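Home Threads Robotics Notes Archive About Sign in

Threads > Robotics > Bimanual work > Bags

11/04/2019, by Chantelle Msimang

1/ A thread on what Dilruba Hettiarachchi and I have been doing with plastic bags. The short version: we changed how the robot decides where its second hand goes, and bag handling got a lot better. Long version follows.

2/ The task is simple to state. Two arms, one bag. Get hold of it, lift it, spread it enough that the next step (opening, filling, folding) has a chance. People do this without thinking. Our old policy failed at it most of the time.

3/ The trouble is that a thin bag has no fixed shape. Every grasp changes it. A plan made from the first view is out of date by the time the first gripper closes.

4/ Our old method, Clenero, picked both grasp points up front from one view. It works on towels and boxes. On bags the second point had often moved or folded under before the arm got there.

5/ The new one is called Ninar. It picks only the first point, grasps, lifts a little, looks again, then picks the second point from what the bag looks like while it hangs. Gravity does part of the work for you.

6/ We trained on 549 demonstrations, all collected by teleoperation in furnished rooms. We skipped the lab bench on purpose. Shiny floors and see-through plastic are hard on the vision side and we wanted that in the data from the start.

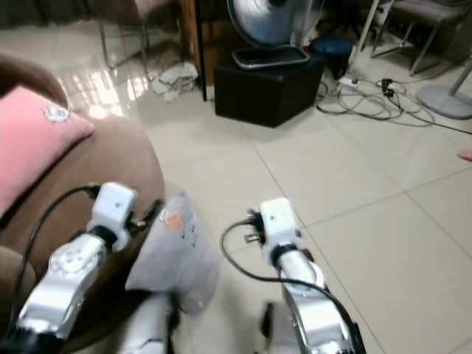 View from the robot's head, translucent bag held up between the two arms.

7/ Translucent bags are the worst case. The segmentation model wants to give half the bag to whatever is behind it. A sofa, a floor tile, a streak of light. Depth is not much help either, because the sensor often reads straight through.

8/ What helped was labels. Any sticker or printing on the plastic gives the tracker something to hold on to between views. When we tested plain bags with no marks at all, the second grasp got noticeably worse.

9/ Motion blur matters more than I expected. Ninar now waits for the bag to settle before it takes the second look. The wait is up to 6 seconds. We tried cutting it and lost most of the gain.

10/ Results. 30 trials per method, same set of bags, same rooms. Clenero got both grippers on the bag in 11 of them. Ninar got 25. A success means both grasps hold and the bag stays up until the operator ends the trial.

11/ The five Ninar failures: three were the second gripper closing on air next to the edge, two were the first grasp slipping during the lift. No failures from the arms running into each other, which used to be common.

12/ Things we have not shown. Bags with anything in them. Bags stuck together. Any room we did not also train in. The last one is the big gap and please don't quote the 25 without it.

13/ Somebody asked in August whether a bigger dataset would fix Clenero without the second look. We tried it with the full set. It improved by two trials and then stopped.

14/ Next is opening the bag after it is held. Dilruba has a first version running and it mostly finds the wrong layer.

15/ Write-up is in progress. Trial logs go up when the write-up does. If you work on thin plastic and have a better way to get depth, my messages are open.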